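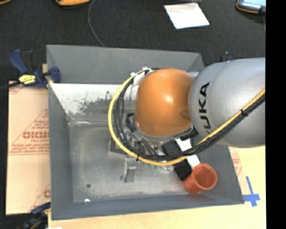
KUKA arm over a grey bin

Plaltwood Writers' Board > Craft > Drafting and Revision

Topic: Cutting the first chapter — how do you decide?

inkandoats
I finished the third draft of my novel in December and have been stuck on the opening ever since. It's set in a fishing town called Veltberg and follows two sisters who inherit a boatyard. The first chapter is the funeral. The second is the reading of the will, where the story properly gets going.

Two people in my group say chapter one should go. One says it's the best thing in the book. It runs to ten pages and I'm fond of it, so I don't trust my own view. How do you decide?

Gaurav Saxena
Cut it. Funerals are a very common way to open a book about a family. If anything in there matters later, put it into chapter two as a line or a short paragraph. I did this with my second book and lost 1,000 words that I haven't missed.

marginalia_m
I don't agree with cutting on principle. What happens at the funeral? If the sisters just stand there and remember their father, fine, lose it. If one of them does something the other holds against her for the rest of the book, it's a scene and it should stay.

inkandoats
The younger one leaves before the coffin goes down. The older one brings it up later, twice I think.

marginalia_m
Then I'd keep that and trim what's round it. Start with her walking out.

Gaurav Saxena
Or have the older one bring it up without our having seen it. Readers can imagine someone walking out of a funeral. It might be stronger if we only have the sister's word for it.

Britt-Marie G
Gaurav has a point there but it makes for a different book. If we don't see it, we start to wonder whether the older sister is fair. Do you want us wondering that? Whose head are we in?

inkandoats
Older sister, close third, all the way through. I hadn't thought of her as unfair. My group would probably say she is, a bit.

Britt-Marie G
Worth thinking over before you delete anything, then.

Philomena Issahaku
What helped me was leaving the chapter in its own file and giving the rest to somebody who had never read a word of it. I asked them to note every place they were confused. I got 168 pages back with four notes, and only one had anything to do with the missing chapter. I wrote two sentences to fix that and moved on.

The people in your group have all read the funeral already. They can't unread it.

tollgate
Seconding Philomena. My group had been through my opening so often that they were filling in gaps without noticing.

Gaurav Saxena
Same result as mine, a quicker way of getting there would be to just cut it.

Philomena Issahaku
It isn't the same. If I'd had 20 notes I would have put it back.

Mansa A
Slightly off the subject, but how long is the whole thing? Ten pages out of 300 is nothing, and out of a short novel it's a lot. Mine has 69 very short chapters and I moved the first one to the end, where it worked much better. It had been the ending all along and I'd written it first. My sister Aba told me so a year before I listened.

inkandoats
It's 290 pages as it stands. I did try the funeral later on, as a flashback in the middle, and it stopped everything dead.

marginalia_m
Flashbacks to funerals usually do.

Gaurav Saxena
We agree on something.

tollgate
Has anyone used the Frimpong book on openings? There's a chapter on false starts. I found it useful, though the exercises are long and I skipped most of them.

Britt-Marie G
I have it. The false starts chapter is good. The part on prologues I'd leave alone — it treats them all as a mistake, and some of my favourite novels have one.

inkandoats
Thanks, all. I've saved the chapter separately and asked a colleague who reads a lot to start from the will. She has had nothing from me before. I've also written a shorter version, two pages, beginning with the younger sister going out of the gate, so there's something to compare it with. I'll post when I hear back.

Mansa A
Please do. And give her the short version afterwards, on its own. Don't tell her where it goes.

inkandoats
Will do.

Thread last active April 2018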